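January, notebook 2, dye bench

Started 7:40. Heat on in the shop since 6 but the back sink still slow. Let it run.

Picking up the wash fastness stuff for the Sitska reds. Mattes Rathjen left me the cut strips from before the break, all labeled except the last bag. Treating the last bag as unknown, not guessing.

Bath A — madder, alum mordant, soft water. Bath B — same madder, tap water straight from the line. Want to know if our water is what pushes the reds toward brown. Mattes says it's the iron in the old pipe. I think it's heat, we keep going over 70 C at the end when somebody wants lunch.

Weighed the fiber dry on the Heitmann scale. 119 g for A, 119 g for B. Scale drifts a bit if the door is open so door shut. Remember to re-zero.

8:25 both baths in. Held at 60 this time, sat next to it. Stirred by hand every five minutes or so, wool on the left, cotton on the right. Cotton takes up almost nothing at first, then catches up. Same as last round, see the page with the coffee ring.

9:30 pulled first strips. A is a clear brick red. B is duller, yes, but not brown. So maybe we're both half right, annoying.

Counter for the wash drum reads 3,873 this morning. Belt was due at 3,500 I think?? Check the sheet on the wall. It squeals on the spin but holds.

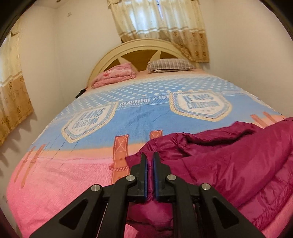

Wash test next. Plain soap, 40 C, 30 min, white cotton strip sewn to each sample to catch whatever bleeds. Stitched them too loose on the first two and had to redo. Use the heavy thread, the thin stuff pulls out in the drum.

10:50 out of the wash. White strip on A: faint pink along the seam, fine. White strip on B: more pink, patchy, worse near the folded end. Could be the rinse and not the water. I only rinsed B twice becuase the sink backed up again. So B is not a fair test. Redo B.

Dindine wants a number for bleed by the end of the month. They'll get a grade off the gray card and a strip stapled to the sheet, same as Itance got. Not giving them more than that off one run.

Unknown bag — washed one strip anyway. Bled like crazy, purple-ish. Not ours I think, or somebody skipped the mordant. Ask Mattes.

To do
— rerun B, full four rinses
— iron test on tap water, strips are in the drawer under the kettle
— order alum, jar is down to the last inch
— belt!!
— write the temprature on the lid, not on tape, tape falls in

Left A drying on the rack by the window, lights off over the bench. Second reading when it's bone dry, the color always drops a shade.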